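Mairéad Mac Giolla keeps the rules for the two-armed stations at Warkatus on one sheet of paper, printed on both sides. When I visited in December she gave me a copy before she gave me a visitor badge. "If you read only the first side, you can stay," she told me. "The second side is for people who touch the machines."

The sheet began with 147 rules, collected from three older manuals. She cut them to 30. I asked how she decided. "I asked the operators which ones they could say from memory. The others were only decoration." 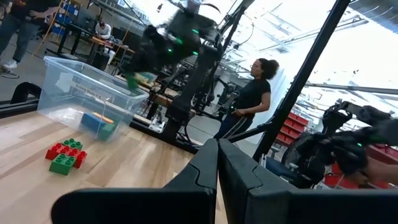

Her first subject is always distance. The rule she defends most is that each person on the floor must know where both arms can reach, including people who have no task at that table. Even with toy bricks and a clear plastic bin as the whole workload, she does not permit a softer version. "People see a toy and their shoulders go down," she said. "The arm has the same motor if it carries a brick or a brake part." Speed near people is limited by the sheet, and to raise the limit needs two signatures.

The second group of rules is about the layout of the table. Before a run, the operator checks that the objects are inside the common reach of both arms, and that no cable can catch on a joint. Mac Giolla would like this check to be slower than it is.

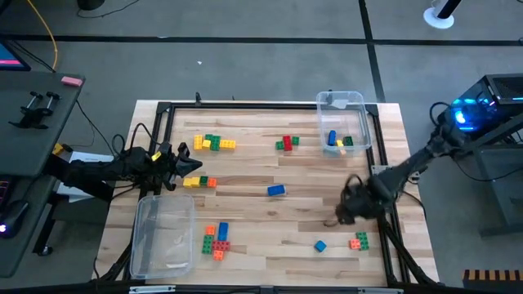 She is also strict about stopping. Anyone may stop a station, and the reason is written down afterwards, never discussed first. I wondered if this makes a lot of unnecessary stops. "Of course it does. I have a notebook with 800 of them, and I would not give back one."

A neighbouring group, Bavico, has asked to borrow the sheet. She agreed on the condition that they rewrite it in their own words, so they must argue over every line as her team did. The next version will say more about shared bins, where two grippers may want the same place at the same moment. 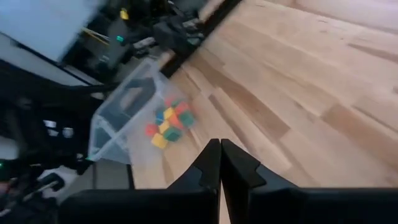 Coloured cubes in a clear bin, seen past the gripper fingers.

"That rule is still a bad sentence," she said, and showed me three drafts in pencil. She expects to finish it before the next printing.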